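What I Learned From Asking People How They Fix Stuff
Student project report, Community Studies
10 May 2003

Okay, so my original plan was to write about the history of the Cesance Street hardware store, and then the owner moved away and sold the building, so that was the end of that. I was pretty bummed for a week! My advisor, Gebremedhin Tilahun, told me to quit looking for a store and start asking regular people what they do when something breaks at home. That is how I ended up with a survey on household repairs, and I have to say I had way more fun with it than I would have had in the archive.

I handed out 132 surveys, mostly in the Butov neighborhood and at the Saturday market, and I got 115 back. My mom says that's amazing and I should stop complaining about the missing ones. (A lot of them had coffee on them. I counted those anyway.)

The first question was the easy one: when something small breaks, do you fix it, call somebody, or throw it out? I figured everyone would say throw it out. Wrong! Most people said they at least try to fix it first, and the older folks wrote little essays in the margins about it. One lady on Yimer Road has kept the same toaster going since before my parents met, and she drew me a diagram of the spring. I stapled it to the back of this report as Appendix 2 and I think it's the best thing in here.

Second question was who taught you. Dads and grandpas got a lot of votes, which I expected, but so did neighbors, and a bunch of people said they learned from an aunt. Hardly anyone my age put down school. I asked my friends about this at lunch and we all realized we took shop in seventh grade and made a napkin holder, and that was it. I still have mine and it leans.

The part I messed up was the money question. I asked how much people spend on repairs in a year and didn't say if I meant the car too, so some answers are tiny and some are huge and I can't really put them on one graph. I tried it with the car people taken out, but then I was guessing who the car people were. If I did this again I would do a test run with 2 families first and fix the wording before printing the whole pile.

I also asked what tools people keep in the house. Almost everybody has a hammer and a tape measure, and then it gets kind of random: clamps, a glue gun, butter knives used as screwdrivers (so many butter knives). People store them all over the place too, in bins, in shoe boxes, in the drawer under the oven. One family in Butov told me their whole tool collection lives in the piano bench. 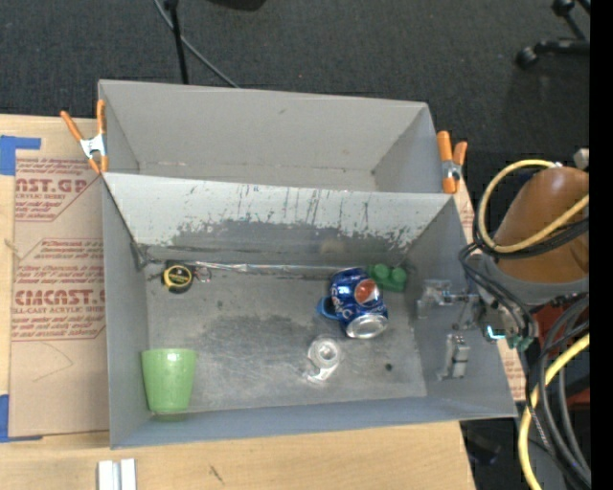
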